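Heads Without Opinions

The foam head has outlasted most of the things we put on it.
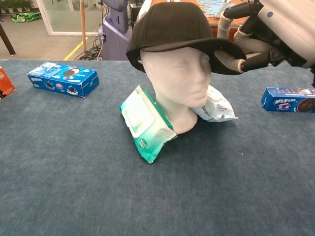
Buy one and you will own it for life, a reader in Arain wrote to us in January, adding that her own had survived two moves, a flood in the basement and a husband who wanted it out of the bedroom. She keeps a straw hat on hers in summer and a wool one in winter, and sees no need to discuss it further.

Hers was one of 379 letters we received after a short item on hat storage, a subject we had taken to be of interest to 6 people at most. A good many were from owners of baseball caps, who turn out to have been suffering quietly. The cap is sold as the hat that needs no care. It is then crushed under a car seat for a season, and its owner wonders why the crown has developed a dent like a dropped melon.

The hook is the usual answer, and a poor one. Hang a cap from a hook long enough and it will acquire a small peak at the back, very festive if you are an elf. Stacking is better, until you want the one at the bottom. The head simply stands there with its eyes closed and holds the crown up from inside. A black cap looks especially good on white foam, in a severe way, as if the head were about to refuse you entry to a club.

Pallodia, a hat shop in Tinari, has three in the front window and more in the back. The shop stocks 1,108 hats by its last inventory, and the staff have firm views on putting one on a head that can't help. Set the back of the crown down first, they say, then bring the front over the brow. Adjust by the brim, near the edge, with a light grip. Go at it from the top with a flat palm and you will be chasing a foam head across the table.

A broad base helps, though less than you would hope. Foam weighs nearly nothing, and a hard tabletop gives it nothing to hold on to. Carpet or felt underneath is kinder. Some owners prop things against the neck, whatever the household has lying around: paperbacks, a bag of rice, packs of wet wipes. It does nothing for the decor, but neither does a bald white head.

Faces are a separate argument. Eltar, the mail-order house, once sold a version with painted lashes and a look of mild surprise, and several readers still have theirs turned to the wall. The plain kind, with a faint nose and no expression to speak of, is easier to meet on the way to the bathroom at night.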